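Following the Path Without a Map: Rosemarie Kettler on Terrain Estimation for Small Ground Robots

Rosemarie Kettler has spent most of her working life on indoor navigation. Her current project, Gilus, is an outdoor one. It is a method for letting a small ground robot stay on an unpaved path using a single forward camera and no prior map, and she runs it with Ravinder Lachance, who wrote the segmentation code, and Colton Zacharias, who handles the field work. Vernon MacPherson spoke with her about the results the group reported in August.

The standard approach, Kettler explained, is to train a network to label each pixel as path or not path, then steer toward the middle of whatever has been labeled path. "It works on asphalt. On a farm track you get a mask with a ragged boundary, and the boundary moves between one image and the next even when the robot is standing still. The steering follows the boundary, so the robot weaves."

Gilus drops the hard boundary. The network gives every patch of ground a cost, and the planner looks for a cheap route through those costs over a short distance ahead. A second output estimates how confident the network is in each cost. Where confidence is low, the robot slows down.

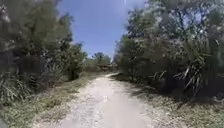 Kettler's group trained the cost network on 1,544 labeled images. Zacharias and Karine Doucette did the labeling, and they were told to mark three grades of surface: preferred, acceptable, and avoid. The hard cases were the margins. On a gravel path between tall trees, one side can lie in full sun while a band of shade runs down the other, and grass creeps over the shaded edge. "A brightness change like that looks like an edge to the network," Kettler said. "The worn strip in the middle is pale and smooth, so that part is easy. The shaded gravel is still gravel, though, and early versions gave it the same cost as the grass."

The fix was mostly in the training data. Lachance added synthetic shadows to the sunlit images and penalized the network when its cost for a given patch changed under shadow. False avoid labels on shaded gravel fell enough that the robot no longer crowded the sunny side. Kettler noted that the penalty has a drawback. If it is set too high, the network starts to ignore real dark obstacles, and wet ruts in particular. The published weight is a compromise chosen on a validation set, and she does not claim it will transfer to other cameras.

The method was compared with two baselines. Plusov is a conventional segmentation pipeline with a centerline follower. Bondarchuk is a geometric method that fits a vanishing point and steers toward it. Each was run over the same 11 routes, and the measure was the number of times the operator had to take over. On straight corridors all three performed alike, and Bondarchuk used the least computing time. "If the path has walls of vegetation and goes straight, you don't need us," Kettler said. "A vanishing point is a very good cue."

The differences appeared where the corridor opened out. Bondarchuk lost its cue when the two sides stopped converging. Plusov tended to label all the bare ground as path and then steer for the center of it, whatever direction that happened to be.

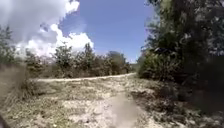
Open sandy ground with a dirt track crossing ahead, at the foot of the tree line.

In open ground, Gilus keeps several candidate routes alive and delays the choice. Kettler described this as the part of the work she trusts least. The network sees pale soil, clumps of dry grass, and perhaps a track in the middle distance, and none of that says which way the operator wants to go. The group supplies a coarse heading, accurate to the nearest quarter turn, and the planner uses it only to break ties.

Asked whether the heading gave Gilus an unfair advantage, she said the baselines received it too. "Plusov has nowhere to put it. We added a bias term to the follower, and it helped a little. A reviewer could argue we should have done more with it, and I would not object."

Of 773 test segments, 4 ended in a failure the group could not explain from the logs. Lachance suspects a delay between the camera and the cost network, which would make the planner act on an old image during a turn. The logging has been changed to store both timestamps.

The next stage moves the software to the Vendau computing board, which has less memory and will require a smaller network. Kettler expects the confidence output to suffer first. She would also like test routes with more sharp bends, and Zacharias is looking for them now.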